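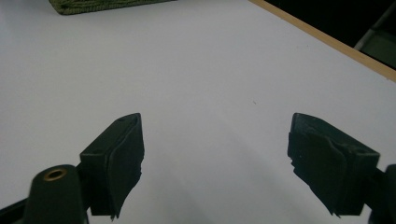 **Dumplings on Hepburn: who's been?**

**brothfirst** wrote:

Okay, I have now been to the new dumpling counter on Hepburn three times since it opened in February and I need to talk to somebody about it. It's called Cestel, it's in the old shoe repair, and the pork and chive ones are the best I've had in this town (yes, including the place by the bus station, come at me). The wrappers have real chew, and the bottoms get so crisp you can hear the person next to you eating.

Seven to an order. I would happily eat two orders and then walk home the long way.

They're takeout only for now, with a little ledge outside if you can't wait. I could not wait.

---

**mmanriquez** wrote:

YES. Went on opening week and again last night. Get the chili oil on the side, it's a lot more peppercorn than you'd expect and my mouth buzzed all through the ride home. The cucumber salad is great too, cold and garlicky and smashed instead of sliced.

Maricruz

---

**torquil_r** wrote:

I'll be the grump. I liked the dumplings fine, but I waited a long time for them, and the soup was just salty. Tikell, two doors down, does a better broth and you can sit down with it.

The scallion pancake, though! I'd go back for that alone.

---

**brothfirst** wrote:

> the soup was just salty

Which soup? The wonton one or the beef one? The wonton is pretty gentle. I haven't tried the beef.
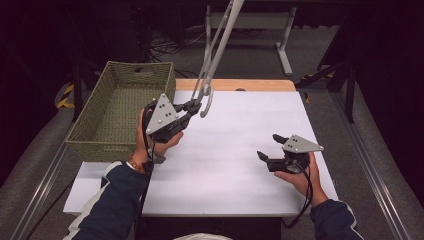
Also, if you go before the lunch crowd the wait is hardly anything. I got there right when they put the sign out and had my bag before I'd finished reading the menu. By noon there's a line past the dry cleaner.

---

**torquil_r** wrote:

Beef. Maybe I hit a bad batch. I still think Tikell wins on soup and I'll keep saying so until they close or I do.

---

**pickle_annex** wrote:

Can anyone tell me if there's a decent vegetarian option? My sister is visiting and she's been let down by a lot of "mushroom" dumplings that were mostly cabbage.

---

**mmanriquez** wrote:

@pickle_annex the egg and chive ones! Little bits of glass noodle in there, and they don't skimp on the egg. There's a tofu one as well but I found it bland without a heavy dip in the vinegar. Ask which pan they're using if she's strict, they do cook the pork ones on the same griddle when it's busy.

---

**pickle_annex** wrote:

Perfect, thank you, she's not that strict. Egg and chive it is.

---

**dreronex** wrote:

Does anyone know if they sell them frozen? The lady at the window told me they fold 1,000 a day between the two of them, so I figured there might be a few to spare.
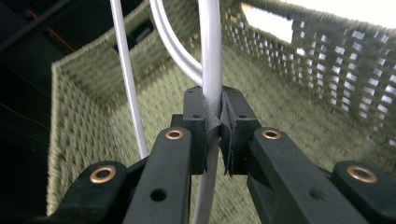 I have a chest freezer with nothing in it but peas and a turkey, and I'd love to fill it up.

---

**brothfirst** wrote:

They do! You have to call the day before. Bags of 100, pork and chive only. Start them in a cold pan with oil, add a splash of water, lid on, then take the lid off and leave them alone until they let go of the pan by themselves. I poked at mine too early and tore half the bottoms off. Still ate every one.

---

**dreronex** wrote:

Picked up a bag this afternoon. I laid them out on trays to count because I'm that kind of person, and there were 102. Very pleased.

---

**torquil_r** wrote:

Fine, I'm going back this week. If the wonton soup is as good as you all claim I'll post a full apology. Does the pancake travel, or should I eat it on the ledge?

---

**mmanriquez** wrote:

Ledge! It goes floppy in the bag before you reach the corner.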